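Review: the Trekis template kit for two-arm cells
by Elis Prosser

Filed under: setup and upkeep, bench tools

I look after one two-arm cell, white arms with five-figure hands on the end of them (five figures in dollars, I mean), and most of my week goes into getting it back to where it was the week before. So I was a pretty easy mark for a kit that promises quicker position checks. We've had the Trekis on the table since April and I love it.

What you get is a printed sheet, a set of blue parts and a short booklet. The sheet has outlines on it for the parts to start from and go back to. You put it down, run your pick and place routine, and look at how far each part lands from its line. A drifting wrist shows up right away, and you can see which direction it's drifting, too!

We paid $300 for the full set. Lovisa Söderlund on our night shift had been doing the same job with masking tape and a caliper, and it took her 40 minutes on a good night. She's down to eight.

The gear is my favorite piece. It has a toothed edge and a hub in the middle, so a hand that closes a little crooked has a hard time hiding it. We hold it up over the top of the sheet with the right hand and bring the left in with the fingertips pinched, and I watch the gap from the side of the table. 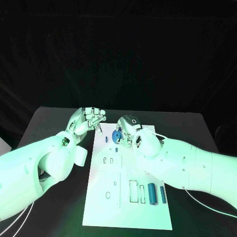
Setting it up

Square the sheet to the front of the table first and tape all four corners. Home both arms, then teach the corner points with the hands empty. I do the cylinders next, wide one before the narrow one, and leave the little peg for last because it tips if you breathe on it. Check your cable slack before you run anything at speed. Ours lie across the table, and I've had one drag the sheet a hair when the arm swung out.

A black curtain behind the table helped us a lot with the overhead lights, by the way. It doesn't come with the kit.

What I'd change

The paper scuffs. Seema Sandhu laminated our spare and the glare drove the vision system nuts, so we went back to plain and just swap it out. The booklet also skips finger calibration completely, and I'd have liked a page on it.

Minami makes a metal plate version for $690. Rasmus Jaunzems has one and swears by it, but for a single cell I'd stick with the paper and buy extra sheets.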